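About Us

Hi, and thanks for stopping by! If you raise goats or sheep, or buy fiber from people who do, you're exactly who this page is for. If you wandered in by accident, stay a minute anyway.

Bemirard started as a fiber pool, and at heart it still is one. I had a shed full of mohair that was too good to give away and too small a lot for any buyer to bother driving out for. My neighbors had the same problem. So we put our clips together, sorted them on a borrowed table, and sold the lot in one go. I came home that night and told my family I thought there might be a business in it (they were not convinced, and I can't blame them).

That was 14 years ago. Today we handle fiber for 83 farms, most of them small, a good many of them run by people with a day job in town. Some bring us a single bag a year. That's fine! We weigh it and grade it the same way we would a truckload.

What We Do

We take in mohair and wool, grade it, bale it and sell it on your behalf. You get a slip showing every line your clip was split into, what it graded and what it sold for. I used to get a check in the mail with one number on it and no clue how anybody had arrived at it, and it drove me up the wall, so the slip was the first thing I insisted on when I started doing this myself.

We also sell the ordinary stuff you run out of at the worst time — clip bags, marking crayons, hoof shears, mineral, combs and cutters. We sharpen combs and cutters too. Drop them at the counter in a coffee can with your name on it and they're usually ready by your next trip in.

Where to Find Us

We have 2 locations. The main warehouse is in Paucar, behind the old feed mill, and that's where all the grading happens. The smaller one is a receiving station out at Rerkolholm, which we opened after years of hearing (quite rightly) that it was a long haul for the folks on the north side. You can leave bags there and we truck them down. The road floods at the low crossing most springs, so call before you load up if it's been raining hard.

The Paucar building is nothing fancy. It's long and drafty, it smells like lanolin, and I love it. The counter is on the left as you come in, the coffee is past the counter, and the big doors on the east side are for unloading. Please don't park in front of them, even for a second! 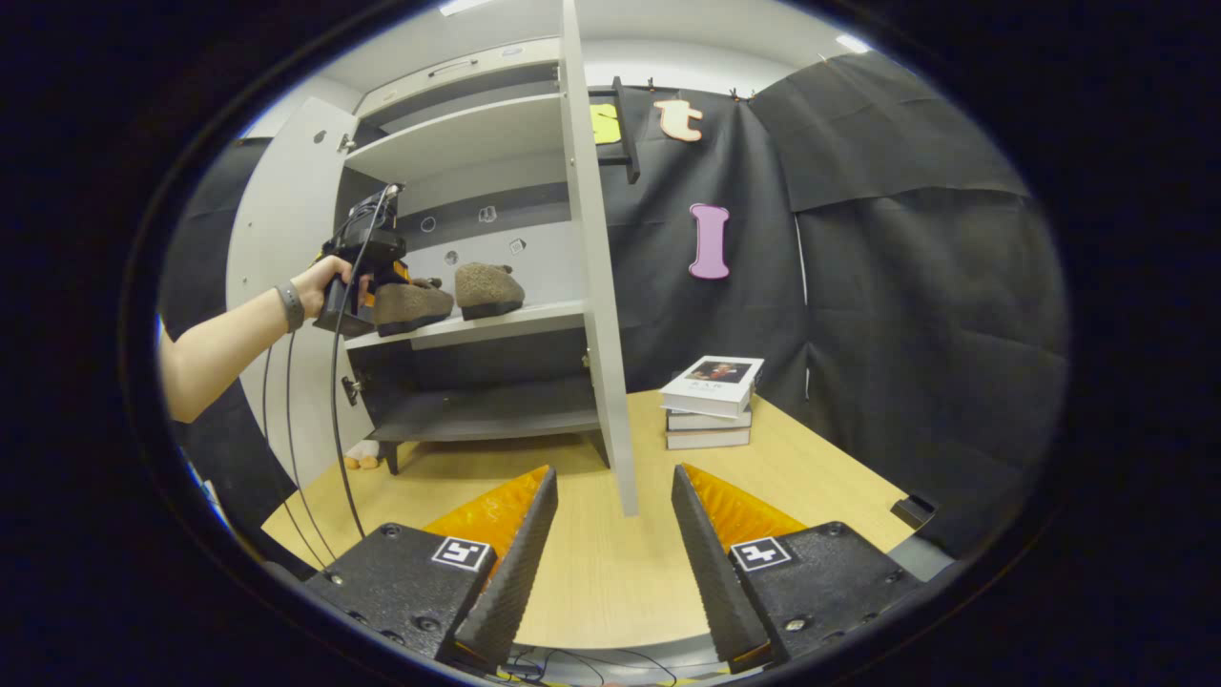 Drolevero

People ask me about this one a lot. Drolevero is our yarn line, spun from members' fiber and sold by the skein. It came out of a year when the price for kid mohair was so low I couldn't stand to let it go. We held some back, sent it off to be spun, and I dragged it around to every fiber fair I could get to. It sold out before I'd paid off the spinning bill.

Last year we sold over 3,000 skeins. Any member can put fiber toward it, as long as it's clean and long enough in the staple, and you're paid on delivery instead of waiting on the sale. We stock it at the Paucar counter in natural white, a gray that changes a little every year depending on whose animals went into it, and whatever colors I've talked myself into that season.

Joining the Pool

There's no fee to join and no minimum. You fill out a form, we give you a farm number, and you write that number on your bags. Keep your kid, yearling and adult fiber separate, and keep the bellies and stained bits out of the good stuff. If you've never sorted a fleece before, bring one in and we'll go through it with you on the table. It's my favorite part of the job and I will talk your ear off.

Fall clip comes in all through October, and that's when we're open late. Spring is a little looser.

This Spring

I'm updating this page on May 18, 2020, and things are running differently for now. Drop-offs are by appointment at both locations. Back up to the big doors, stay with your truck, and we'll unload and mail your slip. Supply orders can be phoned in and picked up outside. Sales have been slow, I won't pretend otherwise, but the warehouse is dry and your fiber will keep. Thank you for being so patient with us — and if you're worried about your check, please call me. I'd much rather talk it through than have you fret.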